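Kornbridge Furniture Support
Ticket 3906
Product: Bunting worktable, two-section, cream top
Status: Closed
Category: Surface / alignment

Customer message

I bought the Bunting table as two sections that join in the middle. We use it as a bench for small electronics. There is a step at the seam. The rear section sits higher than the front one, enough that I can feel it with a fingernail. Small boxes rock when they land on the line, and a bare circuit board slides fine on either half but catches when I push it across. The sheet that came with it says to tighten the joining bolts from below. I did that twice. The step was still there both times.

The table is against a wall and the floor is tile.

Support reply

Thank you for the details. Please check these before we send parts.

1. Clear the heavy items off the top. Weight on one section can hold it down while you tighten.
2. Loosen all the joining bolts by one full turn. Do not take them out.
3. Put a straightedge across the seam at the left end, the middle and the right end. Tell us where the gap is largest.
4. Check that all the feet touch the floor. The feet are threaded and turn by hand.

Customer message

Did the checks. The gap is largest in the middle and almost nothing at the left end. One of the rear feet on the right was off the floor. I turned it down until it touched. That changed the right end but not the middle.

I did not clear everything. The things along the wall stayed where they were and I only moved what was near the seam.
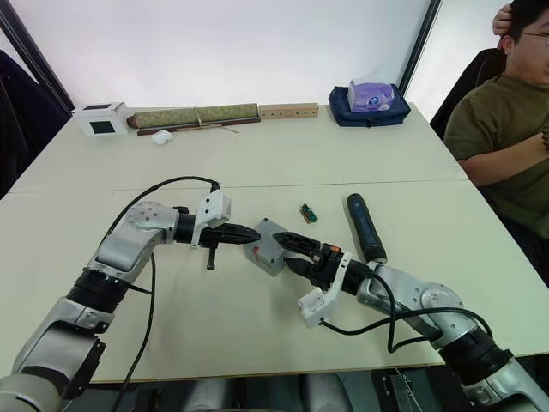
The bolts are loose now as you asked. I can press the rear section down by hand in the middle and it goes level, but it comes back up when I let go. I also looked underneath with a light. There is a flat metal plate across the joint and it looks slightly bowed. Is it supposed to be like that?

Support reply

No, the plate should be flat. A bowed plate will push one section up when the bolts are tightened, so more tightening will not help. We are sending a new joining plate, part 1271, and a set of bolts. There is no charge.

When it arrives, please take everything off both sections, including the items at the back. Fit the plate with the bolts finger tight. Clamp a straight board across the seam on top, with a cloth under it to protect the surface. Then tighten from the middle out to the ends and remove the clamps.

Customer message

Plate came by Berkance this morning. The old one laid on the tile rocks, the new one does not. Cleared the whole top this time, which took longer than the repair. Middle bolts first, then the ends.

The straightedge now sits flat in the middle and at the left. At the right end there is still a very slight edge, less than before. A box set on the seam does not rock. The board goes across without catching. You can still see the line between the sections but I expected that.

One more question. Can I put filler in the seam so screws and crumbs of solder do not drop in?

Support reply

Please do not use hard filler. It will crack if the sections move and you will not be able to separate them cleanly. Low-tack tape over the line is fine. For the right end, back the rear foot off a quarter turn and check again.

Customer message

A quarter turn did it. Using tape on the seam. You can close this.

Internal note

Closed as resolved with part 1271. Old plate not requested back. Instruction sheet should say to clear the top and check the feet before tightening. Passed to documentation.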